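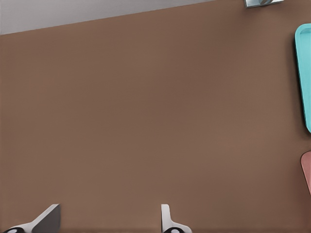
Open fingers, lots of brown table, turquoise tray off to the right.

I've been rewriting the house rules for our simulated two-arm cell at Jedport, and I'm having far too much fun with it! The old rules were a page of good intentions that Cameron Ormsby and I put together when we first got the virtual table running in March. "Keep arms clear of each other." Fine, but how clear, and measured from where? Every person who wrote a task filled in their own answer, and you could tell who had written what just by watching the elbows.

So the new version has numbers and names in it. I'll go through the parts I like best, and if you run a similar setup (real or simulated, I don't think it matters much) please steal whatever is useful.

First, a gripper that isn't doing anything stays open, with nothing between its fingers. I used to let people park closed because it looks tidy. The trouble is that closed fingers say "I have something" to the next person reading the log, and then they go hunting for an object that was never there. Open means free. We check it from the wrist view before any task starts, and the check is written at the top of the task file where you can't scroll past it.

Second, one arm per container. If the left arm has claimed the bin, the right arm waits out over open table until the claim is released. This was Cameron's rule from the start and I argued against it for ages, on the grounds that a bin is plenty big for two grippers. It is, on paper. But the wrists are a lot fatter than the fingers, and the forearms come in at an angle, and I lost that argument in a single afternoon of collision reports.

The waiting arm has to be in its waiting pose, too, and that means joint angles saved under a name. "Somewhere to the right" doesn't count. We borrowed the naming style from the Soylu task library, which is wonderfully dull: side, height, number. I love a dull naming style.

Third, approach speed. Inside the rim of a container we cap the tool at up to 660 millimeters per minute. It feels like watching paint dry, and I know a simulated bin can't be hurt. But tasks get copied from the simulator to hardware with very little ceremony, and the slow number had better be in there already when that happens.
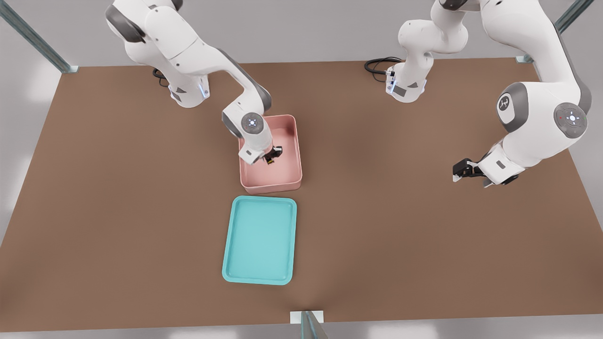
What counts as a finished pick

We went back and forth on this one more than any other! Our old wording was "object grasped," and I'd like to apologize to everyone who had to work with it. Grasped when? Fingers touching it, or fingers closed on it, or the thing up in the air?

The new wording has two conditions. The fingers have closed on the object, and the object has risen clear of the container rim and stayed there for 2 seconds. Both have to be true in the same attempt. If the object slips back, that attempt is logged as a miss and the arm returns to its start pose before it tries again. No nudging things around on the bin floor until something works, please. I've read logs with a nudge in every other line, and they teach you nothing about the grasp.

A related rule, short enough to quote in full: "A single frame never decides a result." An arm with its fingers down in a bin could be arriving or leaving or stuck, and you need the log next to the view to know which. I'd print that one on a mug.

The Mikov checklist we used before had a box for "looks good." It's gone, and I don't miss it. 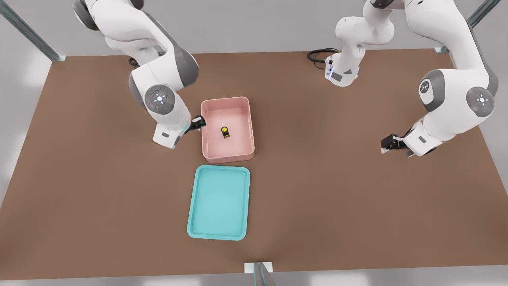 Nelside, March

Writing this part from the Nelside office, where I brought the draft over for a read-through. Lots of good notes! The best one was about target objects. Ours is a little black and yellow cylinder, and the rules never said whether it had to be standing up at the start. Now they do: upright, on the floor of the pink bin, with the destination tray empty. If the cylinder is on its side, you reset the table before the run begins, and you write down that you reset it.

They also wanted the rim treated as a boundary in its own right. A gripper at the rim counts as inside, so the slow speed applies there and the container is claimed. I'd left that vague, and they were right to poke at it.

Still open: how long an arm may hold a claim without making progress. Cameron wants a fixed timeout and I want it set per task. We'll try it both ways and I'll post the wording we end up with. If you've got a rule for this that works for you, send it over, I'd love to read it.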